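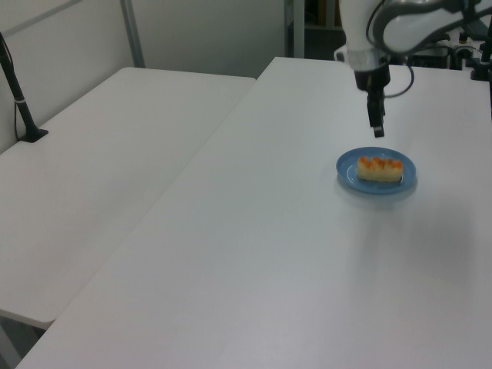
Re: [readers] Winter list, and what to do about the long one

Sointu Saarela wrote:
> I have finished Chantharasri and would like to hear what others made
> of the middle part, where the sister stops writing letters. I found
> it slow. Also, do we have a book for February yet? Somebody mentioned
> Hemus but I can't find the message, and my library has only one copy
> of it, in the large print edition.

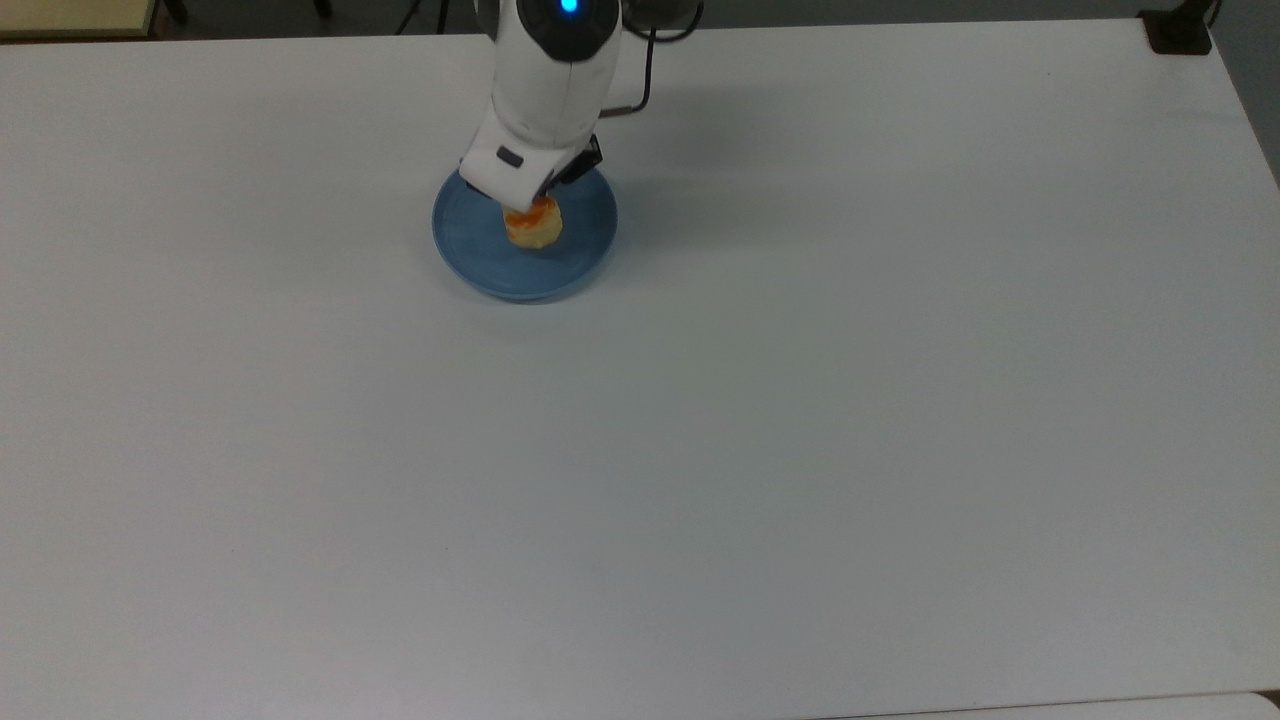
Lempi Hakala
list moderator, Primcombe Readers

Sointu, I am so glad you brought up the middle part, I've been wanting to talk about it for weeks! I thought it was slow too, the first time. Then I went back to page 163, where she folds up the blank sheet and mails it anyway, and after that I read the whole section again in one evening. The brother keeps answering letters she hasn't written. He tells her "yes, you're right about the roof" and she never said a word about the roof. I laughed out loud, and about 80 pages later, when the roof comes up again, I had to put the book down and walk around the kitchen.

If you skimmed any of it (no shame, I skimmed the canal chapter), try reading only his replies, one after another, and skip whatever comes between them. It makes a sort of short story of its own. Umesh Shukla suggested this to me and he was right. He also thinks the last letter is from somebody else altogether. I don't see it, but I'd love for him to lay it out on the list so we can all argue.

One question for anybody who has the older translation: does the neighbor have a name in it? In mine she's "the woman from 39" all the way through, even at the funeral, and I can't tell if that was the author's choice or the translator's. Magdolna Győri, I think you have the older one?

About February. Yes, it was Hemus, and the message was mine, but I sent it under the subject line "chairs" so I'm not surprised it got lost. The proposal was to read Hemus in February and put off Horkisero until spring, when people have more time for a long one. Desmond Schumacher asked for it the other way around. His point was that Horkisero is a winter book, all that ice and those endless suppers, and it would feel wrong to read it with the windows open. I've gone back and forth on it and I'm now leaning his way. It comes in 4 parts, so we could start early and do one part at a time, with a thread for each. People who fall behind can still join in on the part they've reached.

Whichever way it goes, please start the Horkisero with the second chapter if the first one puts you off! The first is all family history and you can come back to it later. The second opens with the two cousins trying to get a piano across the river, and if that doesn't win you over I'll be amazed.

For library copies of Hemus, ask at the desk about interlibrary loan. Mine came faster than I expected and it was the regular print. I also have a spare paperback with a cracked spine and somebody's pencil notes in it (good ones, mostly, though they give up at chapter six). Write to me off list if you want it.

So: Hemus or Horkisero first? Reply to this thread and put the title in the first line so I can find it.

Lempi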